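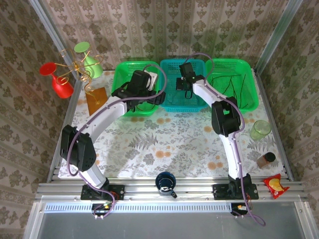 The two arms over the three baskets, with the mug on the rail between them.

Short Lengths

A story from the Belard Street workshop, set over one winter.

My father kept wire. After the funeral my sister Odile took the tools, and I got the rest, which was mostly in bin bags. It sat in my hall until the smell of the bags annoyed me, and then I drove it to the workshop and asked if I could have the bench at the back.

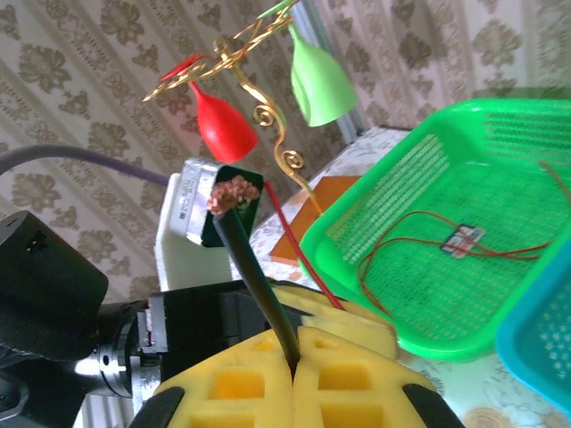 By Réjean Nguyen
Wed 21 February

The bench came with rails already bolted along the front. I put up three walls because of the draught from the loading door, and I papered them because I had the paper. It was left over from his bedroom. The tablecloth was my mother's. Odile said it looked like a tea room and went to put the kettle on.

The arms took most of the autumn. I'd had the first one since July and it had never done anything except wave. The second I bought in pieces from a man at Campbell, the scrap dealers on the ring road, who wanted 70 pounds for it and threw in the base plate. They did not match inside. I spent a fortnight finding that out. The elbow on the right one slipped under load, and when it slipped it let go of whatever it was holding, usually over the side.

"What are they for?" Odile asked.

"Sorting the wire."

"You've got hands."

I said there was a lot of wire. She looked at the bags and didn't argue.

I called the program Mesow, after the street he grew up on. The first version could find a basket and stop above it. The second could pick up a piece of wire if I laid it out straight. He never laid anything out straight in his life, so I was doing most of the job for the machine, and one evening I noticed I had been at it for three hours and it had been at it for ten minutes.

I put yellow pads on the fingers after that. The bare ones pinched thin wire and then dropped it. With the pads the fingers closed all the way and the wire stayed where it was, even a thick stripped end with the copper splayed out.

There were pieces in those bags that I knew. A length of flex from the landing lamp. The lead off the radio he kept in the shed, cut square, with his tape round one end. I had thought I would put those aside. What I did was drop them back on the cloth with the others and let the arms come for them.

In January Odile brought the gold stand down from the flat, the one with the cups hanging on it, and put it in the corner behind the left arm. I told her it would get knocked over.

"Then tell them it's there," she said.

It took me two days to tell them it was there. I had to mark off that whole corner and then teach the left arm to come in lower, from the front. While I was doing it I found the fault in the elbow, or found where it wasn't. The joint was sound. I had been sending the right arm the left arm's limits since September. I changed one line and it held.
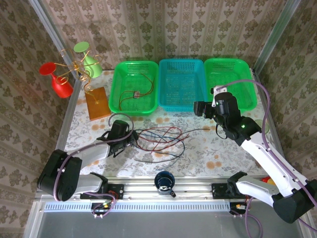

How do you stop two arms hitting each other when they share a table?
Give each arm its own half, and let only one of them into the strip down the middle at a time. The other waits until it has moved out.

That was how it ran by the middle of February. The waiting was what I liked to watch. One arm would reach in and the other would hang there above the cloth with its green light on, quite still, until its turn. My father had never waited for anyone at a bench. He would reach across you for the pliers with his sleeve in your solder.

Odile came on the Sunday with her coat still on. I tipped out a bag, a bad one, everything knotted into everything else, and started them off. The left arm found an end. It pulled, and the whole heap came with it.

"It's stuck," she said.

"Give it 30 seconds."

The right arm came across and took hold of the heap lower down. I hadn't written that, or I had written two things that added up to it. They pulled a little way apart. Something gave and a loop slid free, and the left arm carried it off to the basket, trailing.

Odile took her coat off. She pulled the stool over and sat down.

"He'd have hated this," she said.

"He'd have wanted a go."

"Yes. And then he'd have taken it to bits."

She reached for the next bag and undid the knot in the top.

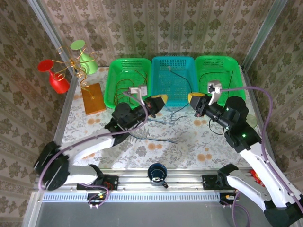 Yellow pads facing each other in front of the middle basket, wire still on the cloth.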